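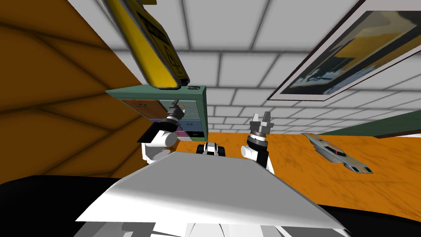
Rosaura Flores wrote to ask if there's any point in sanding a floor that has gone orange, or if she should buy a big rug and get on with her life. She has pine boards under old oil-based finish. I did mine in July, so I'll answer in a thread.

1/ First, why they go orange. Pine darkens a bit with light. Oil-based polyurethane starts out amber and gets more amber every year. Put three or four coats on over a couple of decades and you have my living room.

2/ The rug is a fair answer. I lived with one for years. The trouble is that the boards under the rug get less light and the rest keeps going, so when you move the rug you get a rectangle. Mine was next to the radiator and you could see it from the hall.

3/ What I had: 600 square feet, downstairs only, two rooms and the hall. House is in Plirncombe, on the hill side, no basement. Boards are face-nailed, and every nail head has to be set below the surface before a sander goes near it. That took longer than the sanding.

4/ Quotes. Suksawat came out and measured and wanted $2000 with two coats of water-based. Zivar wouldn't quote without pulling a floor vent to see how much wood was left. I thought that was fussy. I now think they were right and I should have pulled the vent myself before doing anything.

5/ I rented a drum sander. If you've never used one, rent the orbital. It's slower and it will not dig a trench in your floor while you look for the off switch. I have a trench by the back door. It's under the mat.

6/ Grits: 36, 60, 80, 100. Don't skip one to save a trip to the store. I skipped 60 in the hall and the scratches from the 36 came right up when the finish went on.

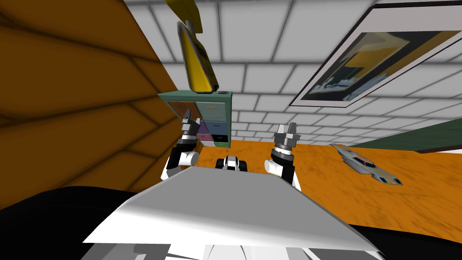 Orange floor, white brick wall.

7/ On wall color, which three people have asked about. Plain white next to an orange floor makes the floor look more orange. If you can't sand, try a warm off-white or a gray-green on the walls first. A quart of sample paint on a board leaned against the wall will tell you plenty. Look at it in the morning and again with the lamps on.

8/ Blue is supposed to be the opposite of orange and therefore calm it down. I tried a pale blue in the hall and the floor looked like a traffic cone. A dull, dark blue might work. I didn't have the patience.

9/ Finish. I used Mirnus water-based satin, three coats. It goes on milky and dries close to clear. It does pull a little yellow out of pine, less than oil. Stir the can, don't shake it. Wait 8 hours between coats even if it feels dry sooner.

10/ Don't stain pine without a test. It blotches. Do the test inside a closet, on the real floor, after the last grit. Scrap pine from the lumber yard won't behave like old boards.

11/ If the house is old, test the finish and any paint under it for lead before you sand. Kits are cheap but a lab is better. If it comes back positive, stop and call someone licensed.

12/ Dust: tape plastic over the doorways, turn off the furnace fan, cover the vents. I did all of that and still found dust in the silverware drawer. Empty the sander bag outside every time you stop. Fresh sanding dust with old finish in it can heat up and catch fire in a bag.

13/ So, Rosaura: pull a vent cover and look at the board edge. If there's a decent thickness above the tongue, sand it. If it's thin, keep the rug and change the walls.

14/ Someone asked about the stairs. I haven't done the stairs. They're still orange.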